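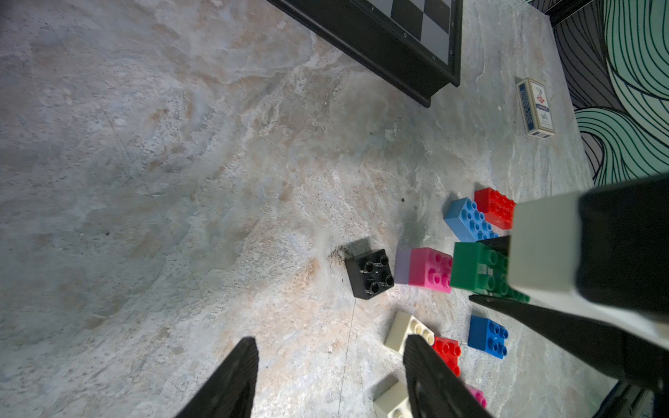 Page 11

The play corner at the Larance community room reopens in March with a bigger stock of games and large toy bricks. Families from Buredard and Isa gave 40 boxes over the winter, and sorting is still under way. Card decks and chess sets go on the high shelf – ask at the desk. 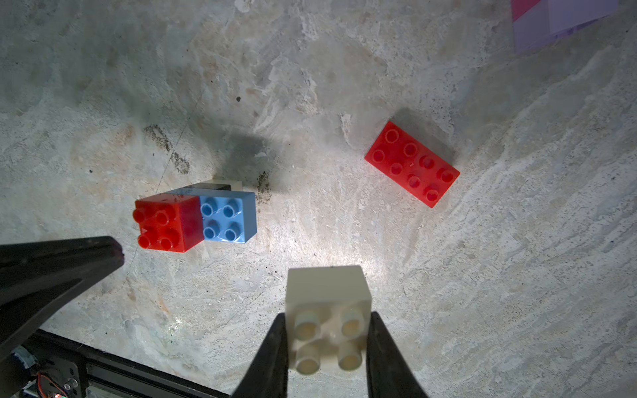
Bricks will be open to all ages during the 3 p.m. session. Donors are asked to leave out anything cracked or chewed. Colors can stay mixed, and so can sizes – a long red brick with eight studs goes in the same bin as the small square ones. Bins are by the side door.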